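Ondeck community lunch – progress report for January
To: Blandine Deschamps, Pichon fund

Dear Blandine,

In this period we worked mostly on the serving of the chicken, as we agreed with you at the last meeting. The kitchen in Pendbridge is now open for lunch again, and 421 meals went out before I closed this report. The plan for the whole grant is 3000 meals, so we are still behind, but the new fryer is already paid and working.

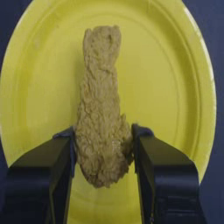
Filipa Veloso

The drumsticks have now a thicker breading than in autumn. Gianni Lombardi changed the recipe two times, and guests told us they prefer the second one. We serve each portion on a yellow plate, and we keep this color only for the chicken, so the helpers do not mix it with the fish. The cost of flour and oil was 300 for the period – a little more than we wrote in the budget.

Hervé Deschamps asked if we can reduce the waste of breading. We are now sieving the flour after each batch and using it again on the same day. I will send the figures when I have a full month.
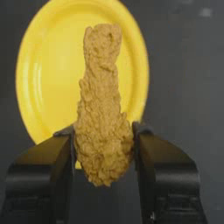 Portion size is the question which is still open. Our supplier Zasora delivers by weight, and the pieces in one box can be very different. A long piece with one thick, lumpy end and a narrower top, like this one, needs more time in the oil than a short one. Gianni now sorts the pieces by thickness before breading. It takes him longer in the morning, and I would like to add one paid hour per day for this work – please tell me if the fund can accept it.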